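Progress report on the sale of club shares, Murnon Football Club
For the Fevville Sports Fund, November

Since the last report we have moved from talking to signing. The family which owns the majority has agreed in writing to sell to the supporters' trust, if the trust can show the full money before the season ends. The trust has now 171 paid members. Our target stays at 300. 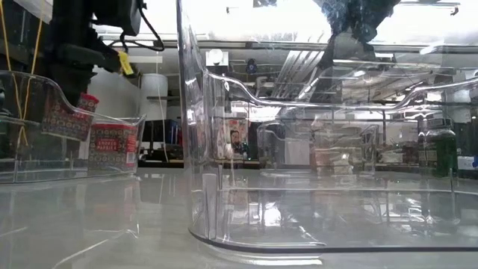
Zuzana Doležal wrote to us after reading the draft that 300 is too slow a goal, and that the trust should first ask the season ticket holders, who were never contacted one by one. We accept this. The letters go out on Thursday.

The valuation by Šindelář is finished. It puts the stadium lease and the player contracts in separate parts, as you requested. We disagree with one point, the value of the youth academy, and we asked for a second look at it.

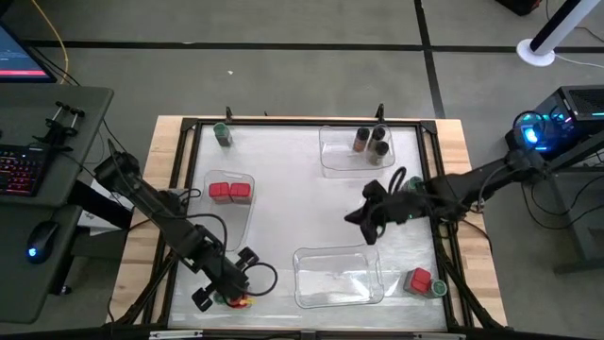
The lease itself is still with the city. They want a guarantee that the team will not leave Fevville for 59 months, and our lawyer considers it acceptable. Solla will stay as shirt sponsor under the new owner, with the same conditions.

Of your grant, we have spent around 79 percent, mostly on legal work.
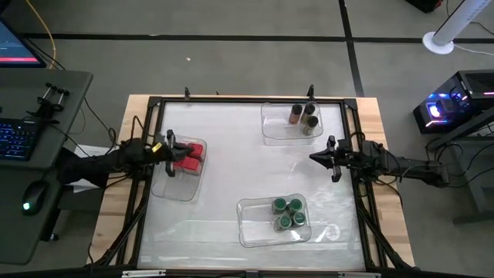

Next steps

Finish the second look at the academy.
Receive the city's final text of the lease.
Hold the members' vote on the purchase.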